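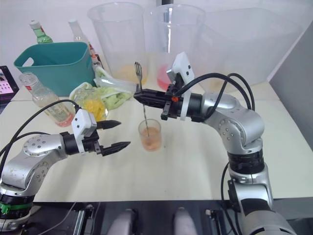 What is headspace in a container?

Headspace is the volume inside a closed container that is not taken up by the product. It lies between the surface of the contents and the underside of the closure, and it is usually filled with air, water vapor, or a gas added during filling.

Headspace (packaging)

Headspace, also called ullage in the wine and shipping trades, is a design quantity in the packaging of liquids, pastes, powders, and loose dry goods. It is stated either as a height, measured down from the rim, or as a percentage of the total internal volume. The second form is known as vacuity in canning and can-making literature. The total internal volume, filled until the liquid touches the closure, is called the brimful or overflow capacity. The volume printed on the label is the nominal capacity and is always the smaller of the two.

Purpose

Most liquids expand when heated. A container filled to the brim and sealed cold has no room for this expansion, and the pressure is passed to the walls and the closure. Water warmed from room temperature to 70 °C grows in volume by 2 percent. Oils and alcohols expand more than water over the same range and need a larger allowance. Products that are frozen after sealing need a larger one again, as water gains nine percent on turning to ice.

Headspace also helps with handling. A full container spills when opened, and a thick product such as a sauce or lotion cannot be shaken back into an even mixture if there is no free space for it to move in. Powders settle during transport, so a bag or jar that looks full at the filling line can show a visible gap on arrival.

Hot filling

In hot filling, the product is sealed while hot and then cooled. The liquid shrinks and the water vapor above it condenses, leaving a partial vacuum. In glass jars this vacuum pulls down the center of the metal lid and holds it in place. Thin plastic bottles can buckle under the same load, so many are molded with flat panels that flex inward in a controlled way.

Too much headspace in a hot-filled jar leaves extra air behind, which reduces the final vacuum. Too little can force product into the sealing area, where particles on the rim prevent the gasket from closing fully.
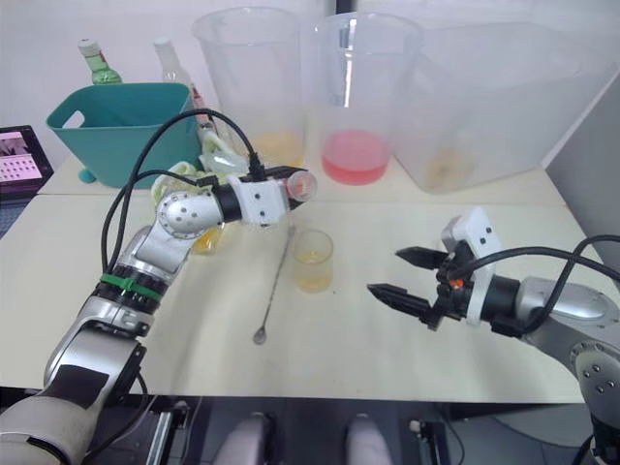
Gas composition matters as much as volume. Ordinary air is 21 percent oxygen, and even a small pocket of it can darken fruit, turn oils rancid, and fade some colorings over months of storage. Three methods are in general use for lowering the oxygen content. Flushing replaces the air with nitrogen or carbon dioxide just before closing. Liquid nitrogen dosing places a drop on the product surface, where it boils off and drives the air out; if the container is closed before boiling ends, it also raises the internal pressure and stiffens thin walls. Steam injection is limited mainly to metal lids on glass.

Measurement

The simplest tool is a depth gauge, a notched strip or sliding pin set on the rim after the lid is removed. It gives height only. Conversion to volume requires the shape of the neck and shoulder, and the error is greatest in bottles whose shoulder starts close to the fill line.

The weighing method avoids this problem. The sealed container is weighed, opened, topped up with water to the brim, and weighed again. The gain in grams is read as milliliters of headspace. It is suitable for liquids that do not foam, but not for dry goods, which soak up the water.

The Gajdoš method is a nondestructive variant for rigid containers. A fixed volume of gas in a test chamber is compressed against the chamber holding the sample, and small wall movements are compared with those of a solid blank. Naima Benkirane, working with the test laboratory Clondari, later applied it to a set of 37 jars with a nominal capacity of 230 mL. Her results agreed with the weighing method for glass but read low for flexible plastic, an effect she traced to creep in the sidewall.

Gas composition is sampled by pushing a needle through a self-sealing pad stuck to the lid or film. The Zasora and Skokitz analyzers both work on this principle and differ chiefly in the volume drawn, which limits the use of the Skokitz type on small packs.

Slack fill

Empty space that serves no protective or technical function is termed nonfunctional slack fill. Packaging rules in several countries treat it as a form of misleading presentation, particularly where the container is opaque and the buyer cannot see the level. Settling, the needs of the filling machine, and protection of fragile contents are common grounds for exemption. Transparent containers are often treated separately.

See also

Brimful capacity
Modified atmosphere packaging
Ullage
Vacuum closure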